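**Clomley, 15 Sep 2023** – The repair network Woritz opens its third workshop in Clomley, on the ground floor of the former Després printing house. From this month, residents can bring small household electronics and telephones for repair at a fixed price.

The workshop has 5 work places and accepts up to 50 devices per week. A first check costs 3 euros, and this sum is taken off the bill if the customer agrees to the repair. Spare parts come from the Zarner warehouse, with which Woritz signed a supply contract in June.

"Many people in Clomley keep an old telephone in the drawer because the repair shop is too far away," says Octavian Roman, manager of the new workshop. "We want that they can come by foot, ask the price and decide in peace."

Every finished repair has a guarantee of 59 weeks. Customers are asked to save their data before the visit and to bring the charger of the device, if they still have it. Large kitchen machines can not be accepted in Clomley.

Press contact: Octavian Roman, Woritz Clomley, Després House, ground floor. Interviews are possible by appointment. 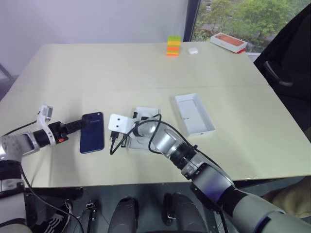 A dark blue smartphone on a pale cream table. Free for press use.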